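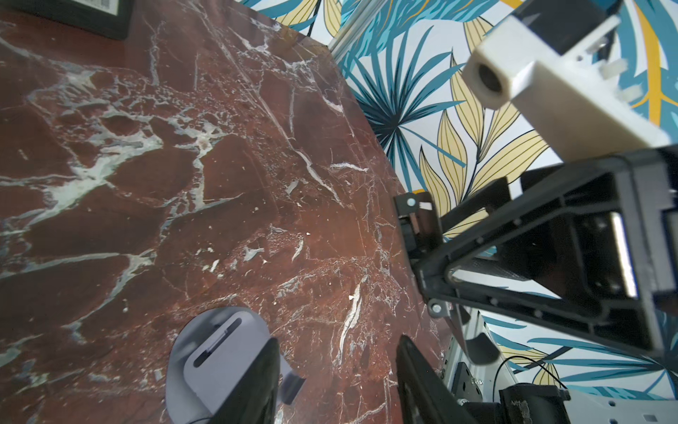 2 min read

Dear friends at the Vunia fund,

We promised you a note once the Niskanen two-arm kit had been through a proper month of use, and December has gone by so fast that I nearly let it slip! The kit is the tabletop package we asked you to help us review before Vernness decides whether to offer it to small workshops in Murkport, and I'm glad to say we have plenty to tell you.

We have now logged 1,687 attempts with the small gray printed parts. The early ones were slow going (my fault as much as the kit's, I was still learning the controls), but in the last batch 93 percent of the grasps were good ones. Parts lying on their backs are still the hardest, and we'd like more time with those.

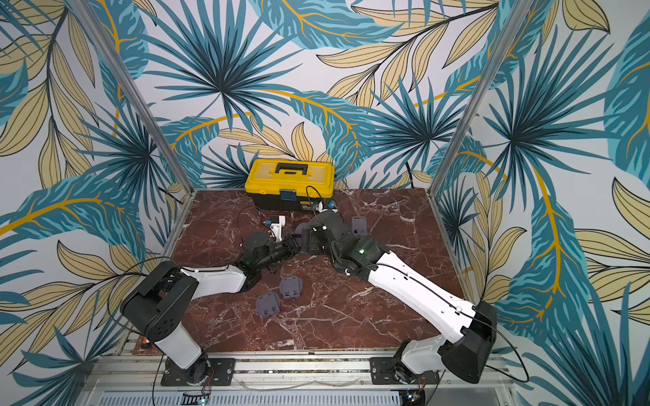
Setup took us two evenings and most of a Saturday, which is longer than the manual suggests. The rail went together nicely, though four of the bolts we were sent were too short and the replacements took their time getting here. Cable routing needs a better page in the guide, and I've written to the maker with 27 notes in all, most of them small things like missing labels and a diagram printed upside down.

On money, we are inside the budget you approved, with enough left for spare gripper fingers. Next we want to try handing parts from one arm to the other, and then let a few people from local shops have a go and tell us, bluntly if they like, whether they'd pay for it. I'll write again when they have.

With warm thanks from all of us at Vernness

Related updates
Choosing a kit to review
Unpacking the Niskanen arms
Notes on spare parts and shipping

Contact Vernness | © Vernness, Murkport | Back to top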